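Print this page
E-mail this page

Rural Transport and Settlement
Handout 2: Reading a Country Road
Module tutor: Ingrid Achterberg

This handout supports the second lecture and should be read before the August field day at Brerthorpe. Students are expected to bring a printed copy.

1. Alignment

The line of a country road is seldom the work of one period. Many routes follow older tracks, which kept to firm ground and went round the edges of fields. Later improvement widened the surface and eased the sharpest corners – the general course was usually left alone. Where a road bends for no clear reason, the parish map should be consulted first, as the bend may mark a former boundary.

Engineers speak of horizontal alignment (bends) and vertical alignment (rises and dips). The two should be studied together. A bend placed near the top of a rise gives the driver less warning than the same bend on level ground, and edge lines help to show the course of the road ahead.
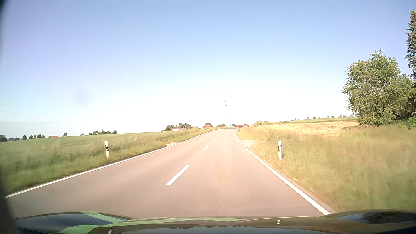
2. Markings and roadside furniture

Painted lines are a recent layer on an old feature. For the purposes of this module, students should record:

– centre lines, and whether they are broken or continuous
– edge lines, and where they begin and end
– marker posts, signs and milestones
– gates, lay-bys and field entrances

Wear should be noted, but no attempt should be made to date paint by eye.

3. Roads and villages

The Brerthorpe case study (Jayawardena, course reader, pp. 25–29) deals with a village that lost its through traffic when a new road was built to the east. Two shops closed and the inn became a private house, yet the number of households rose. Students should consider whether the new road caused these changes or merely came at the same time.

Seminar preparation

Prepare a short written answer on the Brerthorpe study. Seminar groups are led by Karthik Sultana and Catinca Stoica.

Print this page
E-mail this page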